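Home | About the Laboratory | Diary | Equipment | Contact

We use cookies to improve your visit. By continuing to browse you accept our use of cookies.

Laboratory diary: the equipment plan
Last updated: July

Friday

The morning was given over to the equipment plan for the coming year. The draft circulated by the Finance Office had reached me overnight, with the request that the laboratory set out its needs in order of priority and state what could be deferred. The form has been shortened from last year's version, and the space for justification now amounts to a single paragraph for each item. I began with the items that carry a fixed commitment, as these leave no room for discussion, and then turned to the purchases on which the laboratory has a choice.

The maintenance agreement with Gondeck is the first of the commitments. It covers the arm and its controller, and it falls due for renewal before the autumn term. The renewal letter offers the same terms as before, with one change: call-out visits are now to be charged by the half day instead of by the hour. I have asked for this to be explained in writing. Our two call-outs in the past year were both short, and under the new arrangement each would have cost us more than it did. The agreement should be renewed in any case. The laboratory has no member of staff trained to open the joints, and it would be unwise to plan on the assumption that one will be found.

The second commitment is the software licence. This is paid centrally and recharged to us, and I have entered the figure supplied without alteration.

At half past ten I went down to the laboratory to go through the purchase list beside the equipment itself. I have found in previous years that a list drawn up at a desk tends to leave out the small fittings, and that these are then bought one by one at the full price and with a delivery charge on each.

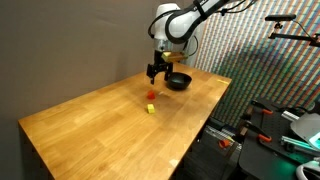 The question of a second gripper takes up the largest part of the discretionary budget. Two quotations are in hand. Vistard offers a parallel gripper of the same general type as our own, with a set of spare fingers, and Prothero offers a heavier model with a wider opening. The present gripper has two dark, angular fingers, and for the current exercises, in which the objects are small cubes and the container is a shallow black bowl, a wider opening would bring us nothing. The case for the Prothero model rests on work that has been proposed for next year but has not been approved. I am therefore minded to recommend the Vistard quotation, and to note that the matter may be opened again should the further work go ahead. The boxy mount beside the gripper would have to be made again or adapted in either case, and I have added workshop time to the estimate for that purpose. It was left out of last year's figures and had to be found from the consumables line.

Spare fingers should be treated as consumables and not as equipment. I have written to the Finance Office to ask for this to be confirmed. If they are classed as equipment, each pair must be tagged and entered in the register, and the labour of doing so is out of all proportion to their worth. I have put them down at 235 pounds for the year, on the basis of the Vistard price list, and have moved them to the second page of the form.

The next item was clamps. The ones on the breadboard, with the orange handles, are a pattern we know well, and I see no reason to change it. The supplier sells them in packs of 10, and one pack has been entered. A member of the technical staff asked whether a cheaper kind might serve. The saving would be small, and a mixture of kinds in the drawer leads to delays when a fixture has to be set up quickly. I have kept the present pattern on the list and recorded the suggestion.

Lighting was discussed briefly. Skestico has sent a brochure for a panel light on a stand, together with an offer of a trial period. The offer is open until the end of the month. I have accepted it in principle, subject to confirmation that the return carriage is at their expense, as the brochure is silent on the point. No sum has been entered in the plan. Should the trial be favourable, the purchase could be met from the contingency, which stands at 700 pounds and has not been drawn upon this year.

The tables and the breadboard are not to be replaced. There had been a proposal to bring the whole of the working area on to one surface at a single height. The cost of the work would be considerable, and the arm would be out of service for as long as it lasted. The proposal has been placed in the list of deferred items, where it has stood for two years already. The wooden table is sound and may be refinished if the top becomes too worn. I have made a note to ask the workshop what they would charge.

After luncheon I returned to the office and put the figures together. The total came out above the ceiling by 201 pounds. Some part of this is the workshop time for the mount, and I was unwilling to take it out again only to meet it later under another heading. I looked first at the training line, which allows for two places on the supplier's introductory course. One member of staff has already attended, and I have reduced the entry to a single place. That brought the total within the ceiling with a little over.

There remains the question of delivery dates. Vistard states eight weeks from receipt of order, and the order cannot be placed until the plan has been approved. If approval is given at the usual meeting, the gripper will arrive after the start of term, and the first of the teaching sessions will have to be run with the equipment we have. I do not regard this as a serious difficulty, but the teaching staff should be told of it before the timetable is settled, and I shall write to them on Monday's post.

The draft was sent to the Finance Office at ten minutes to five, with both quotations attached. The reply from Gondeck on the half-day charge had not come by the time I left.

Subscribe to our newsletter to receive new diary entries by email.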